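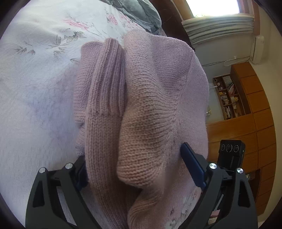

Knitwear is the part of the wardrobe that most people buy with the least thought and wear with the most affection, and so it seems a friendly place to begin a book that will, before long, ask you to think quite hard about wool, cotton, markets and taste. A jacket has its lapels and its lining to talk about, and a shirt has its collar, but a sweater is often described by its color and then left alone. Take the mauve-pink one at the head of this chapter. If you look at the cuff, you will find ridges running lengthwise along the sleeve, while the body has the fine, flat surface that knitters call stockinette. Both of those fabrics can be made from exactly the same yarn, and a good deal of what follows in the next few pages comes down to how two such different cloths can live together in one garment.

Chapter 4
How the Sweater Became Fashion

Let us start with a word or two about structure, and then I promise we will get to the clothes. Woven cloth is made of threads that cross each other at right angles. Knitted cloth is made of loops, each one pulled through the loop before it, and this is why a knit stretches when you tug at it and a plain woven cotton mostly does not. When all the loops face the same way, you have stockinette, smooth on one side and bumpy on the other. When columns of loops face forward and back by turns, you have ribbing, which pulls in on itself and springs back after stretching. Ribbing goes where a garment needs to grip: at the wrist, at the neck, at the waist. It has been doing that job for a very long time.

For much of its life the sweater was working clothing. Fishermen wore close-fitting wool at sea, and the garment came indoors, so to speak, by way of sport. Rowers, golfers, tennis players and skiers all had a use for something warm that let the arms move, and people who admired athletes (or who simply wanted to look as though they had spent the morning outdoors) soon wanted the same thing for lunch. By the 1920s a sweater could be worn by a well-dressed person in town, and the matched cardigan and pullover that we know as the twinset followed in the next decade. I find this one of the most cheerful stories in the whole history of dress — a piece of clothing walking in by the back door and ending up in the best chair.

What changed along the way was the way the thing was cut and put together. A hand knitter may shape each piece as it grows, adding stitches and taking them away, and a machine can do much the same. The trade calls this fully fashioned knitting, and you can often spot it by small marks running beside the armhole seam. The other method is to knit a length of fabric, lay a pattern on it and cut, just as one would with woven cloth. Cut-and-sew knitwear is quicker to make and leaves more waste on the floor. Neither method is a sure sign of quality, though sellers will sometimes tell you otherwise, and we will come back to their reasons in Chapter 6.

We shall also follow one business through the chapter, because dates and techniques stay in the mind better when they are attached to a place. The Jaunzems mill at Wurevberg began with 15 knitting frames and a contract for plain undershirts. Its first sweater, sold under the name Jostum, came in navy and in cream and was offered to hikers. In its second June the mill took an order for 200 of them from a department store that had no hiking counter at all, and it is worth keeping that order in mind when you reach the section on who decides what counts as fashion. Later the firm was bought by Bravent, which kept the name, dropped the undershirts and moved the finishing work elsewhere. The chapter closes with that sale and the quarrels over it.

Before you read on, please go and fetch a sweater of your own, preferably one you have had for some years. Turn it inside out and find the seams. Look for the ribbing, stretch it a little and let it go. Look under the arms too, and along the sides, where knits tend to rub and pill. Write down the fiber content if the label is still there, and keep your notes nearby, as the first exercise in Section 4.1 asks for them.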